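Funding agreed for shelf-stocking equipment at Gosier

The Mumlow Institute has confirmed its equipment allocation for the handling laboratory at Gosier. The board approved a sum of £3,081 for fittings and consumables, to be spent before the end of June. A separate request for a second two-arm workstation has been held over to the next round.

Zeeshan Soomro, who manages the laboratory's budget, told members that the existing workstation would remain in service for the coming year. The largest single item in the plan is £800 for replacement gripper fingers. 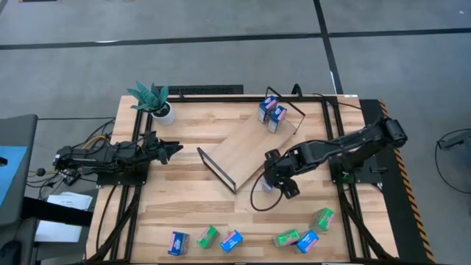 Members asked whether the fingers could be bought in smaller lots. Mr Soomro replied that the supplier, Frei, offers its lower price only on a full set, and that a part order would save very little. The board accepted this and asked for a written quotation to be placed on file. Delivery is expected within 2 months of the order.

A further £100 has been set aside for groceries and other packaged goods used in handling trials. Purchases under this heading may be made locally, and receipts should be sent to the finance office with the monthly return. 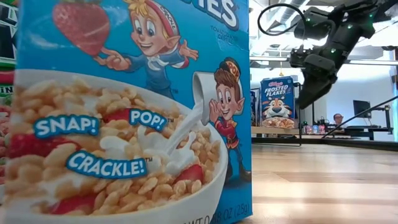 Mumlow Bulletin, page 2

The request for a second workstation will be considered together with the Alora project, which has asked for similar equipment. Both teams have been invited to submit a joint case covering floor space, power supply and the cost of maintenance. Shared use of one new unit has not been ruled out. 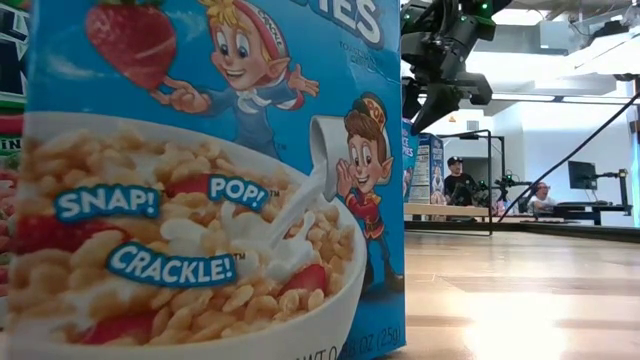
Storage for trial goods was also discussed. The present shelving was bought for small parts and is too shallow for larger packets, and the laboratory has asked for deeper units. Cereal boxes already stand on the work surfaces in more than one size, and the board agreed that the dimensions of the largest should be taken before any shelving is ordered. The cost will be met from the general furniture budget.

Staff wishing to comment on the joint case should write to the finance office by noon on the closing date shown on the staff noticeboard.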